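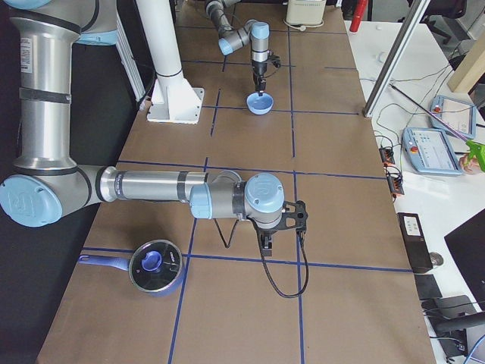
Lucero Puma, kitchen and home editor

I love a paper-covered table! Brown paper and blue tape turn any big surface into a map for sorting your cookware, and it's such a satisfying job.

1. Roll out the paper and tape it into large rectangles.

2. Set down the saucepan first, lid on, with the long handle pointing out to the side. Small things like a plate or a light blue bowl can go farther up.

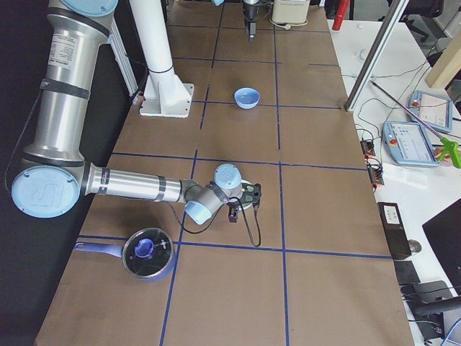 3. Bring in the toaster. Coil the cord behind it and leave the slots facing up (shake out the crumbs first, please!). Keep it well away from the pan so you've got elbow room.
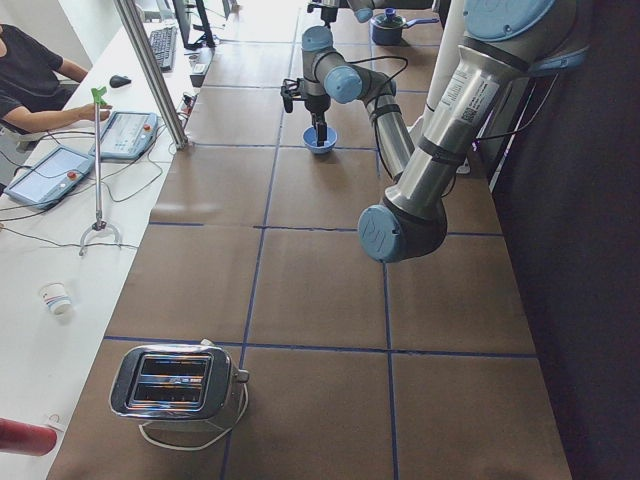

Toaster and bowl on the paper, saucepan at the far end.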